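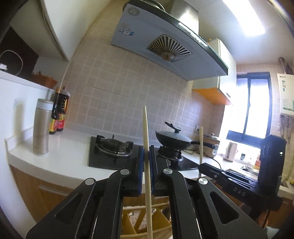
The cooktop end, lid on the wok. One chopstick up front, its partner standing by the burners.

Small Kitchens, Mostly Mine: The Ledcombe Flat
Posted 24/07/2024

I moved into the flat in Ledcombe in January with a wok, a box of sauces and the firm belief that I'd have shelves up by the weekend. I have a shelf. It's a good shelf. What follows is the kitchen as it stands, for the three readers who wrote in asking what happened after the Brunton place (damp happened) and for anyone else cooking in a room the size of a generous wardrobe.

There's only one picture on this page so far. The rest of the gallery gets filled in when I've finished grouting my feelings about the other wall. In the meantime, some notes to go with the corner you've already seen.

The cooktop
Two burners, black glass, gas. People ask how I manage with two. I manage by making one thing and then eating it. The left burner has its cast-iron grate sitting bare and the right one has the wok, and that's how it looks most days of the year, whatever I may claim about rotating my pans.

The wok
Dark gray, long black handle pointing off to the right, dark lid with a black knob. Lid and wok were bought 35 miles apart and get along better than most sets. I've cooked rice in it, popcorn in it and, once, a very sad birthday cake.

The tile
Small, square, beige, white grout, all the way up to the hood. The landlord's listing called it "sand." I called it "beige" for a month and have now come around to "warm." There are 1,826 of them on that wall. I had the flu.

The hood
Light blue, dark glass along the front edge, steel chimney running up to the ceiling. It's the biggest object in the kitchen and easily the most cheerful. The little blue-and-white sticker is still on its face. I plan to peel it off on the day I move out, as a farewell.

The bottles
Two dark sauce bottles with red and yellow labels, behind the tall steel one with the white cap. I've tried keeping the sauces in a cupboard. They walk back.

The basket
Woven, brown, up on the white shelf. Sold to me at the Imton flea market for 20 dollars as "storage." It stores the receipts from other storage.

The cord
Black, looped on the counter to the right of the cooktop. Every kitchen I've had comes with one cord that won't lie flat, and I've stopped taking it personally.

Coming next: the window side, the drawer I can't open if the oven is open, and the Kiltanari folding table, which folds when it feels like it.

Filed under: small kitchens, rentals, Ledcombe
Previous gallery: Brunton, the damp year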